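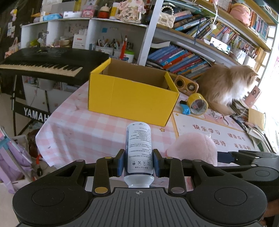 # About Jostance

Hello, and welcome! Jostance is a small keyboard and Chinese school in Sadville, and we also post out activity boxes to families who live too far away to come to us. Both halves of that happen in one room, with one table in the middle of it, and a large ginger-and-white cat who takes up more of the table than you would think possible.

I'm Vesela Leka. I teach the keyboard lessons, I pack the boxes, and I wrote this page, so if anything on it is unclear please blame me and send me a message.

## How it started

I had been teaching keyboard in other people's houses for years, carrying a folding stand up and down other people's stairs. One of my pupils was learning to read Chinese at home with her grandmother, and she kept bringing her characters to the lesson to show me. She'd write a word at the top of her music, and by the end of the month I had learned a few of them too. (My handwriting was terrible. It is now only bad.)

Her grandmother and I started running a joint hour for three children from the same street, half music and half reading. The children loved it, their cousins wanted to come, and that January I took over the room we still use. I remember carrying the table in and thinking there was far too much space. There has never been too much space since!

## The room

People often tell us it looks more like somebody's home than a school, and I take that as a lovely compliment. The tablecloth is pink and white check with little yellow stars on it, chosen by the children from a choice of two (the other one had lemons). The keyboard lives to the left on its black stand, a Yamaha, and it has put up with a huge number of first attempts at the same eight bars.

Along the back is the white shelving, which is where we keep the things that everyone asks for: pens and brushes in a cup, tape, tissues. The open cubbies were the best decision we made. In the old cupboard everything was behind doors, and a child who needed a brush had to ask, and then I had to stop the piece we were playing and go and look. Now they get up, take one and sit down again, and I carry on counting.

The wooden radio speaker with the two dials is a favourite with visitors. I do love an old-fashioned looking thing. We play the tune of the week on it while people are arriving and hanging up their coats, and most of the little ones are humming it before they've sat down.

## The desk mat

One whole corner of teaching happens on the printed desk mat. It says 快乐学习 and 健康成长, happy learning and healthy growing, and there is 未来可期 as well, which I'd put into English as "a future worth looking forward to". New pupils learn to read those phrases before they open a book. It's such a good way in! They trace the characters with a finger, then with the dry end of a brush, and only after that with ink, by which time nobody is frightened of them.

A few of our older pupils have told me they can still see the mat in their heads when they write 学. I was so pleased that I told everyone for a week.

## The boxes

The postal side began when one family moved away and their son didn't want to stop. We put a month of lessons in a parcel, he did them all in four days and wrote to ask where the rest was.

So now we make boxes properly. A box from us has reading cards, a piece of music written out large, something to make with your hands and a letter. The letter is always written by a person with a pen. Since we began we have sent 507 of them, and I know the number because I keep it on a slip of paper by the tape and change it each time, which is one of my favourite jobs of the week.

Packing days take over the table. Out comes a cardboard box, yellow if we have the yellow ones, and a roll of packing tape, and the papers and notebooks get pushed up to the far end in a heap. I'd love to say that we have a system, and we do have part of one:

- The letter goes in last, on top, so it's the first thing you find.
- Cards are wrapped in the sheet of music. It saves paper and the children like unrolling it.
- Soft things go round hard things.
- Every box is given a good shake before the tape goes on. If it rattles, out it all comes again.

The boxes have themes, and each theme has a name. Falcão is the rhythm one, full of clapping games, named by a pupil after his favourite made-up superhero. Orunus is the night sky one, with a planet misspelt by another pupil on the very first label. We liked her version so much that we have kept it ever since, and she has now learned the correct spelling and would like everybody to know that.

## The cat

Yes, you can meet the cat. No, we can't promise that the cat will be interested in meeting you. Keyboard practice is tolerated very well, clapping games slightly less so, and the favourite spot is the right-hand side of the table, looking towards the window. If you or your child has an allergy, tell us before you visit and we'll arrange your lesson elsewhere in the building, where there is a second keyboard and no fur at all.

We do brush that long coat before every packing day. Even so, one or two families have had a ginger hair in with their reading cards, and so far they have all been very nice about it.

## Lessons, in short

A lesson is 30 minutes, either keyboard or reading, and plenty of pupils take one straight after the other with a biscuit in between. We teach from the age of five upwards. There is no top age, and our adult beginners are a joy. They worry far more than the children do, and then one afternoon they play something right through with both hands and can't stop grinning.

You don't need an instrument at home to begin. You don't need any Chinese either, and neither do your parents. Bring a bag you don't mind leaving on the floor and a soft toy if you would like company; there is usually at least one plush toy on the table already, listening in.

## What we're working on

I'm writing this on November 9, 2023, and the big excitement is the song book. We have been collecting short tunes with words in both languages, simple enough for a second-term pupil and nice enough that you'd want to play them anyway. The first printing will be 900 copies. I have no idea where we will put them. Under the table, I should think, and then we'll all have to sit with our feet up.

## Come and say hello

Visits are free and there's nothing to sign. Write to us through the contact page, tell us who is coming and whether they'd like to try the keyboard or the brushes (both is fine!), and we'll find a time. If it happens to be a packing day, you may be handed the tape.

Vesela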